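Chapter 4
Budgeting for a Picking Cell

Learning goals

After working through this chapter you should be able to draw up a first-year budget for a small robot cell, separate the purchase price from the cost of ownership, and decide how much simulation work to pay for before any hardware is ordered.

4.1 The quote is the smallest document you will read

A packing house that wants to automate one station usually starts by asking for a price on an arm. The price comes back on a single page. It covers the arm, the controller, a cable set and a teach pendant. It leaves out the gripper, the guarding, the electrical work, the vision system, the training days and the time the station will be out of use during installation.

Students often treat these as extras to be added at the end. In practice they decide whether the project goes ahead. Throughout this chapter we follow one case, a fruit packer called Jirnusgate that planned to automate the placing of single avocados into retail packs. The plant manager, Krisztina Sárközi, was given a ceiling of 180 thousand dollars for the whole cell. The first full estimate, with installation and a year of support included, came to 166 thousand. That left 14 thousand for anything the estimate had missed.

4.2 Paying for simulation first

Fruit is a hard item to budget for. Parts from a molding machine are all alike, and a gripper can be chosen from a catalog. Fruit varies in size, firmness and color, and the vision system has to cope with all of it. A buyer can settle part of this question on a computer before spending money on equipment.

Jirnusgate bought 40 hours of simulation work from an integrator, Zirnier. The work used rendered fruit against plain, pale surfaces to test whether the vision software could find the stem end. Skin color matters in such tests, and so do spots and shadows, which simple software may take for the outline of the fruit or for damage.

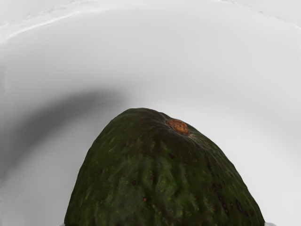
Lajos Csonka objected that simulated fruit does not bruise, and that a supplier could pass every rendered test and still deliver a gripper that ruins one avocado in a hundred. He wanted the simulation money moved to a trial with real produce on the packing floor, even if it meant renting an arm for the month of June.

The objection is a fair one and the budget should answer it. Simulation can tell a buyer whether a camera position is workable, how much lighting to order, and whether the arm can reach every corner of the pack. It says little about skin damage unless the contact model has been checked against real fruit, and that checking costs money too. Jirnusgate kept the 40 hours but added a line for a short floor trial, paid for out of the 14 thousand.

4.3 Lines that belong in every estimate

Whatever the product, a first estimate should carry a separate line for each of the following:

Arm and controller
Gripper, with one full set of spare contact parts
Cameras, lights and mounts
Guarding and safety review
Simulation and floor trial
Installation, including lost production
Operator and maintenance training
Software fees after the first year

The last line is the one most often left blank. Software may be included in the purchase for twelve months and billed every year after that. Ask for the renewal price in writing, and enter it in the second-year column even when the first-year figure is zero.

Spare contact parts deserve the same care. Soft fingers and suction cups wear out, and a station that stops for want of a cup costs far more than the cup. Find out the delivery time before deciding how many to keep on the shelf.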